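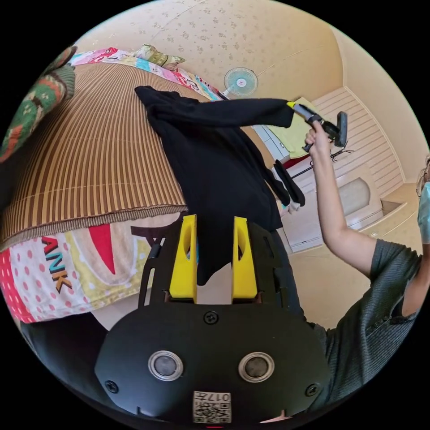
A day out at Marinho House — thread

1/ Right, I promised a few of you I'd write up Marinho House and I'm finally on the train with a signal, so off we go. Historic house, walled garden, big park. We went on a Friday in December and practically had the upstairs to ourselves.

2/ Getting there. The Navasow bus drops you by the lower gates and then it's a 30 minute walk up the drive if you dawdle like I do. Lovely walk, mind. Sheep on both sides and a very bossy goose by the pond.

3/ Ticket was a fiver cheaper than I expected as the east wing is shut for roof repairs. You still get the library, the long room, the kitchens and the nursery.

4/ The library!! 1133 books, all listed by hand in a ledger by the second owner's sister, and they've got the ledger open on the desk so you can read her grumbles about people not putting things back. I stood there for ages.

5/ Our guide was Bernadette Montoya and if you can get on her tour, do. She did the whole history of the family quarrel over the orangery (long story, involves a lawsuit and some peaches) and took every question my mum threw at her, which was a lot of questions.

6/ Kitchens are down 2 flights of quite steep stone steps. There's a handrail but Mum gave it a miss and went to look at the ferns instead.

7/ Garden was mostly asleep, obviously. Witch hazel was out though, and the smell by the south wall — gorgeous. The espaliered pears look brilliant with no leaves on.

8/ Tearoom: soup good, cheese scone very good, coffee a bit weak. Shuts at 3.30 in winter so don't leave it till last.

9/ Dogs are fine in the park on leads, not in the walled garden. We met a whippet in a bobble hat.

10/ Want to go back for the tulips. If anyone's been in spring, is the top car park as muddy as people say?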